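Mar 25, 2021

The plow ridge, again

We got what I'm hoping was our last proper dump of snow this week, and I've been out at the end of the driveway twice since then, so you're getting a post about municipal snow clearing whether you like it or not. Put the kettle on.

For anyone new, we live on the Faltham side of Brurnwood, up where the road bends past the old feed store. It's a lovely street. It's also a Priority Three street, and if you don't know what that means then you're probably on a Priority One street and I'm a little bit jealous of you. Priority Three means the plow comes when everything else is done, which this winter has been anywhere from the next morning to the day after the day after.

I can live with that. We've got decent tires and I work from the kitchen most of the time now anyway. What gets me is the ridge (windrow, if you want the town's word for it). You shovel out, you come in, you get your boots off and your socks on the radiator, and then you hear the blade scraping along the road. By the time you've got to the window there's a knee-high wall across the bottom of your driveway, and it isn't fluffy snow either. It's the grey, chunky stuff that's half ice and a good part gravel, and it sets like cement if you leave it overnight.

I timed myself this week. The driveway itself, which holds two cars, took 20 minutes. The ridge took longer than that, and I had to stop and lean on the mailbox partway through.

So I did what any reasonable person does and read the whole winter maintenance plan on the town website, all of it, with a cup of tea going cold beside me. And I'll admit I came away feeling softer about the whole business! Brurnwood looks after 245 kilometres of road, with fewer plows than I'd have guessed, and two of those spent a good chunk of January in the shop. The drivers start at four in the morning. I don't do anything at four in the morning.

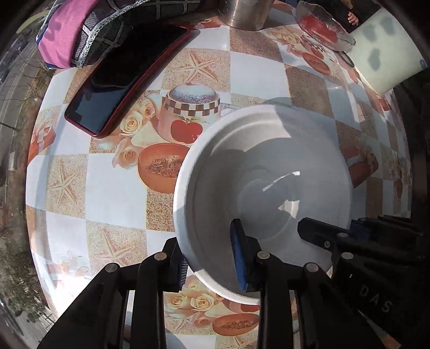

The other thing I learned is that there's a windrow clearing program, and it has been running for three winters without my hearing a peep about it. If you're over 65 or you have a doctor's note, a little machine comes along after the big plow and opens up a gap wide enough for a car. It costs 90 dollars for the season and there's room for 400 households. The catch is that you have to sign up in July, when snow is the last thing on anyone's mind and half the town is up at Plarkance Lake. My neighbour across the road would qualify twice over and she'd never heard of it. I've put it in my calendar with three exclamation marks, and I'll be knocking on her door with the form.

We don't qualify ourselves (not for a good few years yet, thank you very much), so it's back to the shovel for us. A couple of people left very good tips under my last snow post and I've tried them both. The best one was to dig out a pocket on the side the plow comes from, so the blade dumps its load in there before it gets to your driveway. Stand in your driveway facing the road and it's the left-hand side. I dug mine about as long as the car, and the ridge this time was maybe half the size of the one in February. I was so pleased I went and stood out there in my slippers to look at it.

The second tip was to shovel the ridge in layers from the top, instead of going in at the bottom like you're trying to free someone from an avalanche. Slower, but my back has noticed the difference.

I'm less sure about the sand. The town has swapped some of the road salt for a sand mix on the streets that run down to the creek, Heffernan Road included, and I'm all for it as far as the creek goes. It does mean the hill by the school gets a bit exciting first thing, and there's going to be an awful lot of grit to sweep up in a few weeks. The dog brings most of ours indoors between his toes.

There's an online survey about next winter's service levels, and it's open until the end of the month. It took me less time than clearing the ridge did. I asked for a sidewalk plow on the school side and for the windrow form to go out with the tax bill, where people might see it. If you're in Brurnwood, please fill it in, even if you disagree with me about the sand.

Seed potatoes next time, if the ground ever shows itself.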